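Betreff: Re: [greifer-liste] Simulationspaket von Hedlund — hat das jemand?

Hallo zusammen, hallo Idun,

deine Frage lag jetzt ein paar Tage bei mir rum, sorry! Ich sitze gerade sowieso wieder an der Aufgabe mit dem Schreibtisch-Organizer, da kann ich auch gleich antworten.

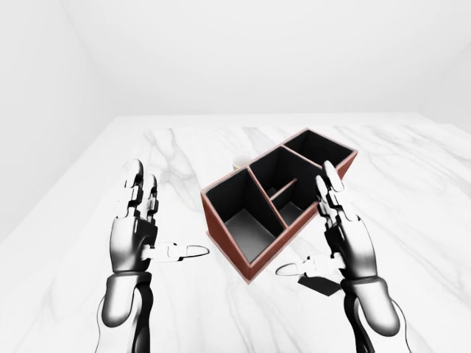

Also, wir haben das Paket seit Januar im Einsatz, erst als Testlizenz und dann mit sechs Plätzen. Zu deinen Punkten der Reihe nach, so gut es geht:

> Am 11/10/2021 schrieb Idun Haugen:
>
> Wir überlegen, uns das Simulationspaket von Hedlund für zweihändige Aufgaben zuzulegen. Auf der Webseite sieht ja immer alles toll aus. Mich würde interessieren, wie es sich im Alltag anfühlt. Konkret:
>
> - Wie sauber laufen die Kontakte, wenn beide Hände dasselbe Objekt anfassen?
> - Taugt die mitgelieferte Objektbibliothek was?
> - Wie ist der Support?
>
> Wyn meinte, ihr hättet Dendora auch mal ausprobiert. Ein Vergleich wäre super.
>
> Grüße aus Trillow
> Idun

**Kontakte:** Besser, als ich befürchtet hatte. Starre Kisten von beiden Seiten zu greifen und anzuheben klappt mit den Standardwerten ganz ordentlich. Schwierig wird es bei dünnen Wänden. Der Organizer hat vier Fächer und dazwischen schmale Stege, und wenn man mit dem Daumen von vorn an die Außenwand drückt, gab es bei uns am Anfang ein ganz feines Zittern in den Fingerkuppen. Čestmír hat dann die Schrittweite halbiert und die Reibung an den Kuppen hochgesetzt, seitdem ist Ruhe (kostet halt Rechenzeit). Schräg gedrehte Objekte sind übrigens der bessere Test! Steht das Ding parallel zur Tischkante, kommt fast jeder Regler damit klar. Diagonal müssen die Hände unterschiedlich weit greifen, und da sieht man sofort, ob die Ansteuerung was taugt.

**Bibliothek:** Gemischt. In unserer Version sind 159 Objekte drin, davon viel Küchenkram und Bürozeug. Die Geometrie ist sauber, Fächer sind wirklich hohl und nicht bloß ein Klotz mit dunkler Textur obendrauf — das hatten wir bei Dendora leider anders. Die Massen dagegen würde ich alle nachprüfen. Bei uns war ein Stifthalter schwerer als der Monitorfuß, da hat wohl jemand Gramm und Kilo verwechselt. Was mir fehlt, sind vernünftige Räume. Man bekommt ein helles Zimmer ohne alles und einen Tisch, für den man sich die Oberfläche aussuchen darf. Ich nehme meistens den weißen Marmor, aber für alles mit Kameraerkennung solltet ihr euch eigene Hintergründe bauen, sonst lernt euch das Netz nur kahle Wände.

**Support:** Freundlich, aber langsam. Auf unsere erste Anfrage kam nach 17 Tagen eine Antwort, die war dann allerdings richtig gut, mit Beispieldatei und allem. Morenike hat später rausgefunden, dass man über das Forum schneller an die Entwickler kommt. Würde ich gleich so machen.

**Dendora:** Haben wir nur kurz getestet, deshalb bitte mit Vorsicht genießen. Läuft flüssiger, die Oberfläche ist viel hübscher, und die Einarbeitung geht fix. Bei zwei Händen am selben Objekt ist es uns aber ständig durch die Finger gerutscht. Für einarmige Sachen mit Parallelgreifer würde ich es mir an eurer Stelle trotzdem mal anschauen.

Zum Preis kann ich nichts Verlässliches sagen, wir haben über Sendville bestellt und 20 Prozent Rabatt bekommen, weil die eh schon unsere Rechner liefern. Fragt da ruhig mal nach!

Ach ja, und nehmt die Testlizenz unbedingt mit den Händen, die ihr später auch real benutzen wollt. Wir haben zuerst mit dem Standardmodell gespielt und durften danach sämtliche Gelenkgrenzen neu eintragen. Meine Konfig mit den geänderten Kontaktwerten schicke ich dir gern direkt, für die Liste ist sie zu groß.

Viele Grüße
Melquiades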